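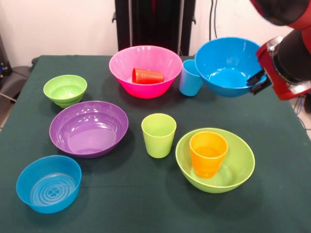
When your gripper won't let go of a bowl: how I fixed mine

I've been teaching our arm to tidy up plastic bowls and cups since March, and for most of that time my trouble was getting it to pick things up. Thin rims, shiny plastic, bowls that skate across the cloth when you so much as breathe on them. Then one afternoon I had the opposite problem. The fingers closed on the rim of the big blue bowl, lifted or held the edge, and stayed shut. The program said it had opened them. It very much hadn't!

If you've landed here with a gripper clamped on something and a screen telling you all is well, read the first bit before you touch anything.

Step 1. Leave the bowl alone

I know. Your hand is already halfway there. But a gripper that has ignored an open command may still have that command waiting, along with every move that comes after it. Mine had the next five moves lined up, and if I'd tugged the bowl free the arm could have set off with my fingers in the way.

Press the emergency stop. Then check what your own stop does, as they aren't all the same. On ours the arm brakes and holds where it is, and the gripper keeps its grip. On some arms the joints can sag when the power goes, so keep your hands and your head out from underneath.

Step 2. Clear the queue

With the stop still pressed, end the program. Pausing isn't enough. I use Pumisora to run my sequences and it cheerfully remembers a paused job, so I close the job completely and check that the list of moves is blank. Only then do I release the stop, with the speed turned down to 5 per cent and everybody standing back from the table.

Step 3. Try opening it by hand control

Go to the manual gripper page and ask for a small opening. Don't ask for fully open, or the bowl gets a shove from whichever finger moves first and takes its neighbours with it (cups roll a surprisingly long way on a tiled floor).

If it opens, lovely, go to step 4. If it doesn't, press the stop again, switch off at the wall and follow the maker's instructions for releasing the fingers. Please don't lever them apart with a screwdriver. Karlijn Verschueren, who shares the bench with me, has a drawer with the remains of a gripper in it that shows why.

Step 4. Find out why

I blamed the software for two days. I swapped the Clavix driver for an older one, put it back, and wrote a rather sniffy message to Henk Dijkstra about his timing code. Sorry, Henk.

What I should have done first was look at the log next to the gripper's own readings. Out of 1000 open commands, 66 had never been answered. When I sorted those by arm position, nearly all came from the far reaches of the table with the wrist turned outwards. That points at a cable.

To test yours, park the arm somewhere clear and leave the gripper empty. Send open and close 20 times from there, then move to the position where it failed and send the same again. If it's perfect in one spot and patchy in the other, power down and look at the cable run. Mine had a plug that was being pulled ever so slightly out of its socket at full stretch.

Step 5. Fix it, and make the program less trusting

I gave the cable more slack near the wrist, clipped it so the pull no longer lands on the plug, and moved the arm by hand control through every corner to check nothing snagged.

The other half of the fix was in the program. It used to send 'open', wait a moment and carry on. Now it reads the finger width back, and if that hasn't changed it stops and shouts at me. It's only a few lines and I should have had it from the start - the cable was the fault, but the blind waiting is what made it risky.

Go back up to normal speed gradually. I ran mine slowly for a full session with the bowls out before I trusted it again, and I still keep the stop button on my side of the table.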